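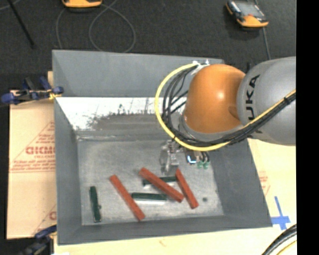 Step 1: Get everything out of the bin

I know, I know, you want to get to the scrubbing. But tip out or lift out every last block first, even if there are only a handful rolling around at the bottom. I used to push mine to one side and clean around them, and all I did was grind the grit into the floor of the bin and get gray smudges on the blocks.

My bin is a big old metal one with sloping sides that I picked up at the Rotstead surplus sale for $5 (best five bucks I ever spent!). I keep red and green blocks in it, the long bar-shaped kind, and they've been sliding down that metal for years. If yours has a slope inside, that's where the wear will be worst. Mine is shiny and almost white up high, then there's a ragged dull gray patch lower down with dark streaks and scratches along the edge of it.

Step 2: Dry brush, then wipe

Take a stiff hand brush and work from the top of the slope down to the floor. Don't add water yet or you'll make mud. Dump what you've collected, then go over the whole thing with a damp rag and a squirt of dish soap. I do the corners twice.

Rinse with a second rag and dry it right away. Bare metal does not like sitting wet, and I learned that the hard way one May when I left mine on the porch overnight.

Step 3: Work on the streaks

Some dark marks are just rubbed-off grime and some are real scratches. The fingernail test tells you which is which – run your nail across, and if it catches, it's a scratch and no amount of cleaning will take it out.

For the rubbed-on kind, mix baking soda with a little water until it's a paste you can spread. Leave it for 4 minutes, then rub with a soft cloth, going with the slope and not in circles. I tried a gray scouring pad once and got a whole new dull patch for my trouble. Stick to cloth.

Step 4: Decide whether to line it

I haven't lined mine, mostly because I like the noise (my downstairs neighbor may feel differently). If you want it quieter, a sheet of felt or thin rubber mat cut to the shape of the floor works fine. Make a paper pattern first. The sides narrow as they go down on a lot of these bins, so measuring at the rim will give you a piece that's way too big.

Step 5: Clean the blocks

Painted wood gets a barely damp cloth and nothing else. Plastic can go in a sink of warm soapy water. Check the ends while you're at it, since that's where they take the knocks.

Let them dry all the way before they go back. I spread mine on a towel and forget about them until after supper.

Step 6: Put them back gently

Lower the long ones in by hand and let them lie flat. They'll end up crisscrossed over each other anyway, but at least you won't have dropped them on your nice clean metal. I do a quick brush-out once a month now, and the full wash only when my hands come out gray.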